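Stotine Student Automation Forum
Board: Club Projects > Two-Arm Tasks
Thread: Pour-over coffee task, rules and marking

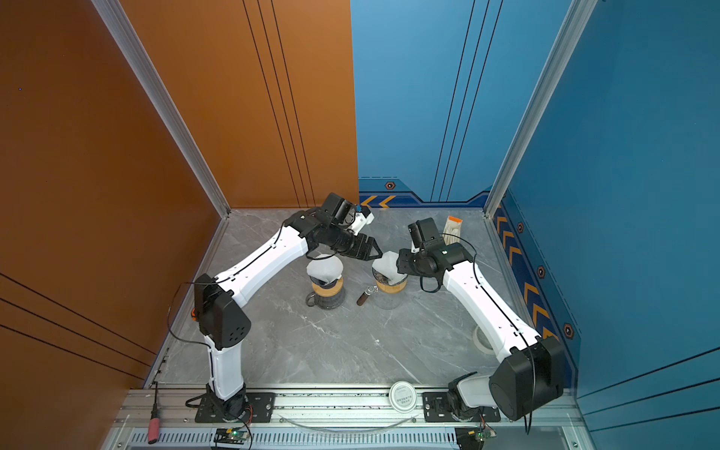 Replies to this thread

stotine_coordinator wrote:
Members are invited to comment on the draft rules for the pour-over task, which will form part of the club assessment in September 2018. Each team will be allotted 11 minutes in the cell. Both arms must be used. The two coffee setups are to stand between the grippers at the start of the run, and no member may reach into the cell once the clock has begun. Comments should be confined to the rules themselves.

railside wrote:
Our team has read the draft and supports it in general. We would ask that the rules state whether a filter must be upright at the start. In the cell as photographed, the filter on the right is tilted and partly crumpled, whereas the one on the left flares outward at the top. A team beginning on the right would have the harder task.

Initwood_B wrote:
I do not agree that this requires a rule. The purpose of the task is to handle paper that does not keep its shape. If every filter is set perfectly before the run, the task becomes a repeat of the one set in May, which most teams completed without using the wrist cameras at all.

railside wrote:
The point is accepted as regards difficulty. My concern is fairness between teams. An uneven start is acceptable provided that it is the same for all.

stotine_coordinator wrote:
The rule will be amended as follows: "One filter shall be presented upright and one tilted. The steward shall set both before each run." Teams may choose which to approach first.

vakis_second_year wrote:
May I ask for guidance on loose items? There is a roll of tape on the floor by the blue wall, next to the right arm. Our program for Vakiswood swings the upper link quite low on that side. Will such items be present during assessed runs?

Initwood_B wrote:
They should be left in. A program that fails on account of a roll of tape is not ready to be assessed.

després_lab wrote:
With respect, the Després handbook says otherwise. Section 4 requires the floor to be clear of anything not named in the task sheet. If the tape is to remain, it must be listed.

Initwood_B wrote:
Then let it be listed. I maintain that it should remain.

stotine_coordinator wrote:
The handbook takes precedence. Items not on the task sheet will be removed before assessed runs. Teams may leave them in place during practice if they wish.

vakis_second_year wrote:
Thank you. We shall raise the path of the upper link in any case. Is a team permitted 2 attempts if the first is stopped by the steward?

stotine_coordinator wrote:
Yes, provided that both fall within the allotted time. The amended draft will be posted on this board, and objections should be entered as replies to that post.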